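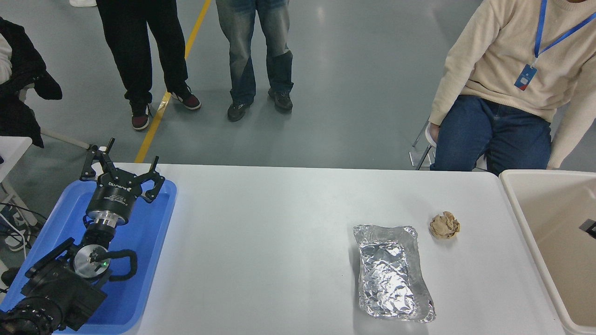

Foil tray and a ball of tan paper, on the white table.

October, ten past six in the morning

Day two of giving up sugar in coffee and I would like it noted that I have not become a better person. I have become a person who stands at the counter looking at the sugar.

The bus from Restusthorpe was late again, so I walked down to the Indside stop, where it was also late but with a better view. There is a bench there now. It faces the wall. Somebody in an office drew that on a plan, somebody else bolted it down, and I sat on it for most of a podcast, studying brick. I have grown fond of one brick in particular.

Work was work. I had 171 unread messages after a week away, and I read them in order, like a fool. By the halfway point the first crisis had been solved, reopened, blamed on another department and solved again. Two of the messages were for me. One was about parking. I don't drive.

Lunch from Halilović, the bakery on the corner, where the cheese pie has gone up by 57 cents and down by one bite. I complained about this all the way back and then ate it in four minutes. The woman behind the counter asked if I wanted a napkin in a tone that suggested I had a history.

Then the allotment. I put my name on the Skerkus waiting list back when I had knees. The letter came last week and said I could have plot 57, and this afternoon I went to see it. It is mostly bramble. There is a shed in the sense that there are three walls, and a water barrel full of something that isn't quite water anymore. The man on the next plot looked over his leeks, looked at my shoes, and went back to his leeks.

I stayed two hours and cleared a patch the size of a bath mat. Found a fork with one prong, half a teapot and a really excellent potato — from whom, and since when, I can't say. I carried the potato home in my coat pocket. It's on the windowsill now. I haven't decided whether it's dinner or a tenant.

My back has begun to send messages of its own. I am reading those in order too.

Bed by nine, if the neighbors are done with the drill. Buy gloves. Buy better shoes. Buy sugar, in case of guests.

Comments

leekandtatty: Don't dig the brambles, cut them and cover with cardboard. You'll thank me in spring.

Old Mop: I know that bench. My brick is to the left of yours.

pennywhistle7: Please update us on the potato.

Search this diary Go

Contact | © All entries the author's own | Back to top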